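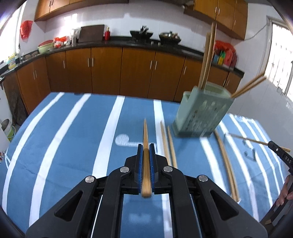

What my rowing club taught me about selling memberships

Did you ever join a club for one thing and end up staying for something else? I joined Gandport Rowing because I wanted to lose a little weight before my sister's wedding. The wedding came and went (lovely, it rained, the cake was lemon) and I'm still down at the boathouse four mornings a week, and now I'm also the person who worries about whether we can pay the electric bill.

It started with a leaky roof. We got a quote in April and it came to $3502, and I remember Kirsten Bundgaard reading it out loud at the bar and then reading it again in case the number got smaller. We had $500 set aside for repairs. That was the whole pot! For a club with 207 members on the books I thought that was pretty shocking, and I said so, and if you've ever been in any kind of sports club you know exactly what happens to the person who says so. I got handed the membership spreadsheet.

So I've spent a good chunk of this spring looking at who pays what, and I have opinions.

The rowers aren't the money

I always figured the racing crews kept the place going. They're the ones in the photos, they're the ones with the trophies in the hallway, and they take up every inch of the good rack space. But they also cost a fortune. Boats, oars, the trailer, entry fees, gas to get to regattas, and then somebody clips a buoy and you're paying for a new rigger. What they pay in dues doesn't come near it.

The people who keep us afloat (sorry) are the social members. They pay the cheaper rate, come in for dinner after the evening sessions, buy a round, go home. Some of them haven't sat in a boat in years. Luzius Pichler told me he hasn't rowed since his knee surgery and he still renews every year, mostly for the fish stew and the arguing. I love Luzius, he has never once been right about a race result.

And what do we do for those folks? Not a lot! The newsletter is all crew selections and erg scores. If I was a social member I'd feel like I was reading somebody else's mail.

What they do over at Closlow

I went across the river to see how Closlow handles it, because they always seem to have fresh paint and new boats and I was jealous. Saskia Sutcliffe runs their memberships and she was very generous with her time, considering we beat them in the spring head race by 2 seconds and I may have mentioned it.

They have a beginner course that feeds straight into a full year's membership. You pay for the course, and if you sign up before it ends, the fee comes off your first year. They also got a local sponsor, Egilsson, who do marine paint and varnish, and the deal is part cash and part paint. That explains the boathouse. I stood there looking at those doors and thought about ours, which are sort of a greenish brown now, and used to be white.

We've never had a sponsor. Esben Hafstein says the club turned one down back when he was a junior because people didn't want a logo on the blades. I get it, I do, I like our blades plain too. But I'd put a logo on my forehead for a dry locker room at this point.

What I want us to try

I'm going to the next club meeting with a beginner course on the Closlow model, and a proper dinner calendar for the social crowd so they know what's coming up and can bring friends. I also want to write to Gornar, the hardware store on Mill Street, and ask if they'd like their name on the launch. Just the launch, not the blades. Gunhild Ingvarsson thinks they'll say yes if we ask nicely and let the owner drive it once.

Raising dues is the thing I really don't want to do. Everybody's first idea is to raise dues, and I went back through the old sheets and the last two times we did it we lost a bunch of the social people and never got them back.

Anyway, the roof is still leaking. There's a bucket under the worst spot, next to the ergs, and the novices have learned to row around the drip. If you run memberships at a small club and you've got something that worked, please leave me a comment, I'll read every one. And if you live near Gandport and have ever thought about learning to row, come say hi! We're there early, the coffee's bad, and I'll find you a seat.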